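Residential Lighting Retrofits: Dimming, Flicker and Driver Selection
Speaker notes, 25/02/2022
Lindiwe Mokoena

Slide 1. Scope

Say first what is left out: street lighting, offices, emergency lighting. The talk covers living rooms and bedrooms where filament or halogen lamps are replaced by LED and the wall controls stay where they are. Most complaints in that group concern dimming. Color comes second and efficiency hardly comes up.

The material comes from the Groen survey of 209 homes, which Adwoa Akpalu and I ran up to last October. Each home got one visit and a short form filled in by the occupant. The form is in the handout. Don't read it out.

Slide 2. Where the light goes

A recessed downlight puts most of its output on the floor and whatever stands on it. If the fitting is close to a wall, part of the beam lands on the wall, and the eye judges the room by that part. People call a room dark when the walls are dark, even if a meter on the table gives a good reading.

Spacing from the wall matters more than lamp power. Move the row in and the wall gets a bright band near the top that fades toward the floor. Move it out and the band drops and softens.
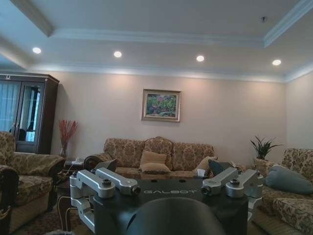
SLIDE 3 / LAYERS AND CIRCUITS

Three layers: general, task, accent. In older homes all three often hang on one switch. Splitting them is the cheapest improvement if the ceiling is open anyway, and close to the most expensive if it is not.

In the survey, occupants with two or more circuits in the living room used the dimmer less. They turned a layer off. Pause here, since the wiring people in the audience usually want to argue this one.

Slide 4. Phase-cut dimmers

Two types. Leading edge cuts the front of each half cycle and was designed for filament loads. Trailing edge cuts the back and is kinder to the input stage of an LED driver. Many installed dimmers are leading edge with a minimum load of 50 watts. A room refitted with LED can fall well below that at full output. The symptoms are dropout at the low end, lamps that will not start from a low setting, and a faint glow when off.

Remedies, in the order we tried them:
Raise the low-end trim on the dimmer, if it has one.
Add a bypass load at the first fitting.
Replace the dimmer with a trailing edge unit.
Replace the drivers.

Do not skip to the last item. In most of the homes where the installer did, the old dimmer was still the fault.

Slide 5. Flicker

Define terms before showing the chart. Percent flicker is the difference between maximum and minimum output divided by their sum, times 100. It ignores frequency and wave shape, so it is a poor figure on its own. Always quote the frequency next to it.

Drivers that reduce current directly show little modulation. Drivers that switch the LED on and off show full modulation, and what counts then is the switching rate. We used 1,000 Hz as the line for our own sorting. That was a working choice and the slide should say so.

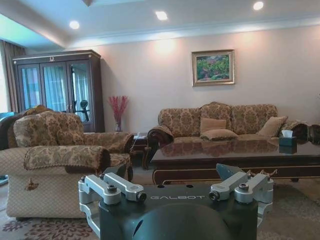 Occupants are poor reporters of flicker at full output and good reporters of it at low settings. Several described it as "buzzing" when there was no audible noise at all. Ask them to wave a pencil under the light. If they see separate pencils, write that down and measure.

Slide 6. Bench comparison

Two drivers, the Zorkorex and the Ditau, each run with the same LED module and the same trailing edge dimmer. Both are constant current. Both held steady down to 5 percent. Below that the Zorkorex shut off cleanly and the Ditau hunted, with visible steps. On the leading edge dimmer the result was reversed, which we did not expect and have not fully explained. Input filter size is the likely cause. Adwoa has the traces if anyone wants them at the break.

The Clelluleo module was dropped from the test after its connector overheated. Mention it only if asked.

Slide 7. Color at low output

A filament lamp gets warmer as it dims. A standard LED keeps its color and the room looks gray to people used to the old behavior. Warm-dim products mix two strings to imitate the shift. Check that every fitting in one room comes from the same batch, as the mixing curves differ and the mismatch is worst in the middle of the range, where the light is used most.

Skip the chromaticity diagram if time is short.

Slide 8. Site checklist

Dimmer type and minimum load. Number of fittings per circuit. Driver model, read from the label and never from the invoice. Lowest stable setting, going down and coming up. Neutral present at the switch box or not.

Leave this one on screen during questions. The handout has the same list with room for notes, and the dimmer compatibility table is on its reverse.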